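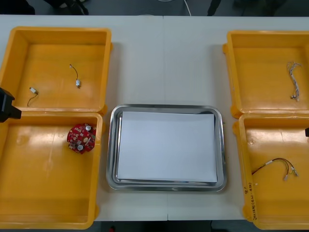 Sorting cell for small parts: buy, lease or wait?
Board: Shop Floor & Budgets

benchrat_povelo
We have to put in a number for next year's equipment and my boss wants a two-arm cell for sorting cable scraps, small boards and harnesses into bins. Quotes so far are from Drurkesov (sale) and Rollport (lease). Both say it will "pay for itself." I have heard that sentence before, over a label printer. Anyone running one on loose wire?

tinsnips
Loose wire is the worst thing you could pick. Boxes, fine. Wire has no shape. Ask what they charge when it picks up 2 harnesses and flings one of them.

Ott Butkienė
I disagree, a bit. Wire is slow but it can be done. What kills the budget is everything around the arms: bins, trays, fingers, a table that doesn't shift. Our quote had none of that in it. I'm pasting my own trial notes because I'm tired of retyping them. 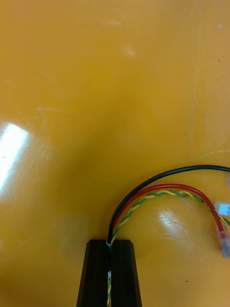 Povelo, February

Fingers closed on a harness, black and red wires plus a twisted yellow and green pair. The grip is on the bundle and the connectors hang out to one side. That is my main complaint so far. If the job is "move it to another bin," who cares where the ends are. If the job is "plug it in," you are paying for a different machine. Shiny yellow surface under it, with a big glare streak from the lights. Matte bins go on the shopping list before anyone signs.

Spare finger sets: $471 each from Sukprasert. Not in the quote. I asked twice.

tinsnips
So you're at the price of the arms plus a second price they don't print. Thanks, this is what I figured.

benchrat_povelo
Ott, how many picks did you make them do before you believed anything?

Ott Butkienė
We asked for 1,000 with our own scrap, mixed, straight out of the box. Drurkesov wanted to send their own parts. I said no. Rollport agreed but wanted the time billed.

gluegun_dept
Leasing is fine if you read the exit clause. Ours ran around 8 months past the point where we wanted out. And I don't buy the matte bin thing, a cheap diffuser over the lamps did it for us.

Ott Butkienė
Depends on your ceiling. Ours is high and the lamps belong to the landlord.

tinsnips
Or hire a person for the season and see if there's any scrap left to sort.

benchrat_povelo
Boss won't like that one. I'll put the trial in the budget as its own line — fingers, bins and lighting on a separate line — and leave the arms blank until somebody runs our wire.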